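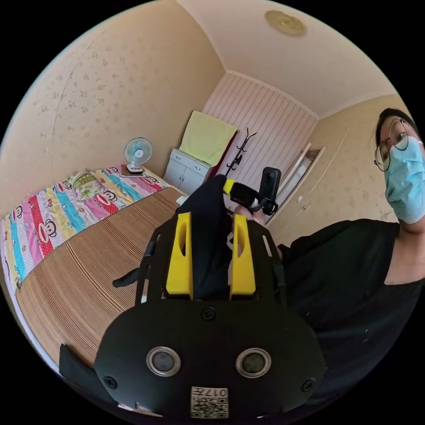

Getting the house ready for a long night of movies. Photo: Othmane Soliman

How to Host a Movie Marathon and Still Like Your Living Room

By Khadija Tahiri

The complete Mukier saga runs 744 minutes, not counting the director's cut of the fourth one, which you should not count or watch. Every August I have people over to sit through all of it, and every August I learn something new about upholstery. These are the tips that have survived.

Cover the couch before anyone arrives

Use a flat cotton bedsheet, one size bigger than you think you need, and tuck the extra down behind the cushions with a wooden spoon. Fitted sheets ride up and by the second movie your guests are sitting in a hammock. Pick a sheet you don't love. A busy pattern will hide salsa until morning, when you'll be in a better mood to deal with it.

Popcorn for a crowd

Make it on the stove in your heaviest pot. Put in the oil and three kernels, wait for those to pop, then add the rest and take the pot off the heat for a slow count of thirty. Back on the burner, lid cracked open a little to let the steam out. Salt goes on while it's hot, and fine salt sticks better than coarse. If all you have is coarse, give it a minute in the coffee grinder (clean the grinder first, unless you enjoy mocha popcorn, in which case you and Adel Amrani should start a club).

Serve it in small bowls. One giant bowl looks generous and ends up upside down the first time the villain comes back from the dead. He comes back from the dead four times.

Getting butter out of a cushion

Scrape off what you can with a butter knife, which at last gets to do something besides butter. Cover the spot with cornstarch and leave it for two hours, then vacuum. If a shadow remains, work in one drop of dish soap with a damp cloth and blot it out with another. Test it on the back of the cushion first. Do not rub. I know you want to rub.

Glare on the TV

Close the curtains where they meet with a couple of clothespins. For light leaking in over the rod, a rolled towel along the top does the job and looks terrible. Put one small lamp behind the TV so people can find the bathroom without asking in the middle of the wedding scene.

Clothes for the dress-up crowd

Some guests will come as characters. You may be tempted too. Iron the night before, or at least lay the outfit out flat on the bed and smooth it with your hands, since the hour before a party is no time to discover a crease shaped like Florida. Black clothes pick up every hair in the house. Wrap packing tape around your hand, sticky side out, and pat yourself down by the front door. For capes, a few dry cleaner's safety pins at the shoulder will hold better than whatever the costume store gave you. Evdokia Galanis lost hers in a ceiling fan during the Esdale trilogy, and we had to pause the sword fight.

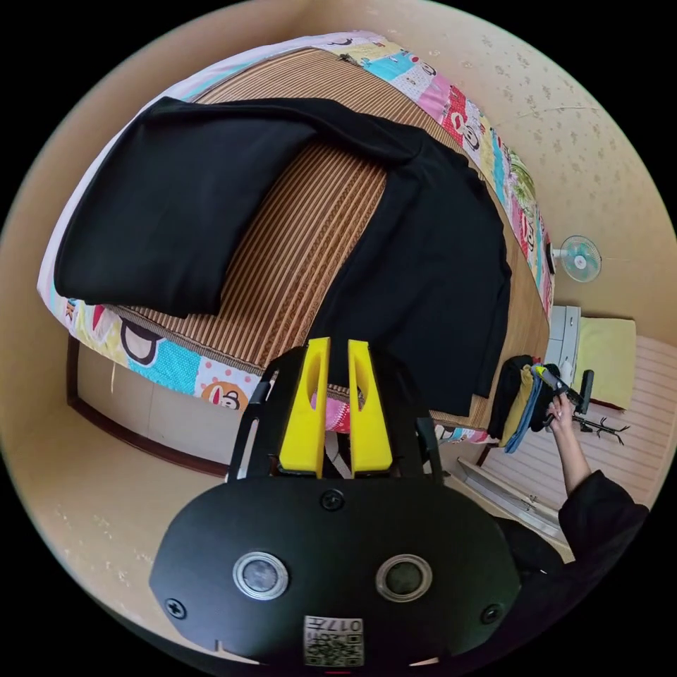

Remotes and other sticky things

Slide the remote into a clear sandwich bag and press the air out. The buttons work fine through the plastic. Afterward, wipe the remote down anyway with a cloth barely damp with rubbing alcohol, batteries out, and run a dry toothbrush between the keys.

Intermission

Schedule one or people will make their own. I stop after every second movie and put the food in the kitchen, as far from the couch as the floor plan allows. Lautaro Jara calls this cruel and then eats standing at the counter like everyone else.

The smell

Around the last movie the room gets a little lived in. Simmer a pot of water with lemon peel and a few cloves, and keep an eye on the water level. Open a window at both ends of the house for ten minutes. Sprays just give you popcorn with flowers in it.

Getting them to leave

Turn on the overhead light during the credits and start folding the bedsheet, whether or not someone is on it.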